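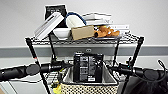
Storage and Walkway Safety Checklist
Site: Orach, second-floor workroom
Form revision: 2
Period: March 2024
Inspected by: Xiuying Ren
Reviewed by: Onyekachi Fashola

Ratings: S = satisfactory, C = corrective action, N/A = does not apply. Any C needs a comment and an owner. Photos go under the section they belong to.

Section A. Mobile wire shelving

A1. Posts straight, shelves seated at all corners. S
A2. Heavy items on the bottom shelf, light items above. S
Comment: Bottles and lidded containers are at the bottom. Flat boxes, a bowl and a small cardboard box are on top.
A3. Nothing leaning or stacked where it can slide off. C
Comment: A white flat item on the top shelf leans diagonally at the left end. Lay it flat or move it to the middle shelf. The framed panel behind it should come off the cart and go in the closet with the other frames. Owner: Qiuyue Guo.
A4. Ceramic and glass kept off the top shelf. C
Comment: The white bowl is still up there. Same comment as December.
A5. Cords coiled, not hanging below the shelf edge. C
Comment: The blue cord on top is looped over the item next to the boxes. Coil and tie it. Does not affect the overall rating.
A6. Wall fixtures behind the cart reachable. S
Comment: Visible through the wire. Keep the space under the top shelf clear there.

Section B. Bags and packaged goods

B1. Bags closed, no spillage at the base. S
B2. Bags stored upright. C
Comment: Both larger bags lean. They need a bin with sides, or a bookend. Tianyou Guo has a spare bin from the Tovutier order.
B3. Loose paper and cardboard removed from between goods. C
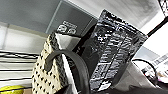 Item B3: pale sheet wedged between the dotted bag and the black bag.

B4. Straps and handles kept inside the storage footprint. C
Comment: Fold down or tuck in. A strap standing up in front of the goods gets caught when someone reaches past it — minor, but it takes a second to fix.
B5. Wall signs and labels not covered by stored goods. S

Section C. Floor and seating area

C1. Carpet flat, no lifted edges or seams. S
C2. Walkway clear to a width of 24 inches. S
Comment: Measured at the narrowest point, between the table and the door.
C3. Containers kept off the floor near rolling chairs. C
Comment: The white container with the perforated side is on the carpet next to a chair base. A caster can strike it, and a person standing up from the chair will not see it.

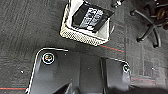 The container should go on a shelf when not in use. If it has to stay on the floor during a job, put it against the wall with its long-term contents taken out. Owner: Peiyu Zou.

C4. Chair casters turn freely, no thread or tape wound in. S
C5. Cables across the walkway covered. N/A

Section D. Liquids and cleaning products

D1. Spray bottles and other liquids on the bottom shelf. S
D2. Food and cleaning products separated. C
Comment: There is no divider on the bottom shelf, and the items are too close together to check each label without lifting something out. Move one group to the middle shelf and label both. Use the Zovness label stock, as the older labels peel.
D3. Lids fitted to containers. S
D4. Contents readable from the front. C
Comment: Small items fill the gaps and hide what is behind them.

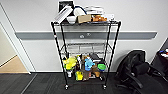

Items A2 and D2: bottom shelf crowded, middle shelf available.

Follow-up

Repeat visit in 2 weeks, Sections A and D only. B2 can be closed by email once the bin is in place. If A4 is open again at that visit it goes to Onyekachi Fashola as a repeat finding.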